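Wednesday, end of the day, Gendolwood's test lab. Two grippers down to one by the end of July, if all goes to plan. I got forty minutes with the engineer running the comparison, who asked not to be named as the suppliers haven't been told yet which way it's going. Notes typed up fast, sorry.

First thing to get straight: most of the comparing isn't done on the bench at all. It's done in simulation, overnight, and the bench gets what's left.

"We ran 3,000 grasps per gripper in sim before anyone bolted anything on," the engineer says. "Took a weekend. On the real arm that would be weeks, and I'd have worn out a set of pads finding out stuff I could have guessed."

The two in question are the Prutlow, a parallel gripper with two fingers, and the Lamptey, which has three and closes towards the middle. Same arm for both. Same table, same objects, same light. The controller is Zekell's, and that stays put too, although it was nearly swapped out in spring after a row over timing.

What was the row? "Latency. The close command went out and the fingers started moving 90 milliseconds later. Fine if you know about it. We didn't know about it. So for a fortnight the sim said one thing and the bench said another, and everybody blamed friction."

Everybody always blames friction, apparently. They measured it again, twice, got the same answer both times, then someone finally looked at the logs.

The sim has had the delay built in ever since. Results closer. Not the same – closer.

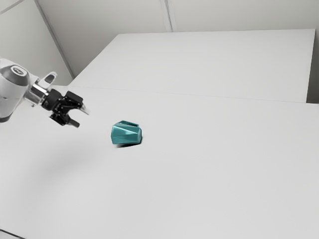
I asked about objects, expecting a long list. Short one. Six shapes, picked because they annoy people. "A plain box tells you nothing. Any gripper can pick up a box. You want something with faces that don't line up, so when the fingers close there's maybe one good pair of flats and a lot of bad ones."

And it's hollow things where the two grippers really split. With the Prutlow you can put one finger inside and one outside and pinch the wall. The Lamptey can't do that nicely, it wants to go round the whole lot. When a shape is lying on its side the Lamptey tends to roll it before the third finger gets there.

"It's a lovely bit of kit on anything round and upright. Bottles, tins, no contest. But tip the thing over and you're chasing it accross the table."

So the Prutlow wins? A long breath out. Not quite. Out of the 3,000, the Prutlow had 167 drops that the engineer calls stupid ones: good approach, good contact, then the object twists out on the lift. Two pads, one line between them, and everything wants to swing round that line. The Lamptey had far fewer of those. It failed earlier and more obviously, which some people in the building prefer.

"I'd sooner have a gripper that misses than one that drops. If it misses, you go again. If it drops, you might be over a conveyor."

Softer pads are the next try. They've been ordered in two grades, neither here yet. There's also talk of just lifting slower, which costs nothing except cycle time, and cycle time is the one number management reads.

On the wrist camera, less to say. Both grippers were tested with the same mount position, or as near as they could get it. The Lamptey body is wider and blocks a corner of the view when the fingers are open. "You lose sight of the object right at the end. Annoying, but you can plan the last bit blind if you trust your arm. I mostly trust our arm."

Does the engineer trust the sim? Up to a point. It's good for ranking approach angles and for throwing out daft ones. Bad for anything to do with how a pad squashes. Contact is still where it tells fibs, and the bench runs are all weighted that way on purpose.

Bench runs start again at 7 in the morning, before the building heating kicks in and the pads go tacky. Prutlow first, then the changeover, which needs a hex key that had gone missing when I left.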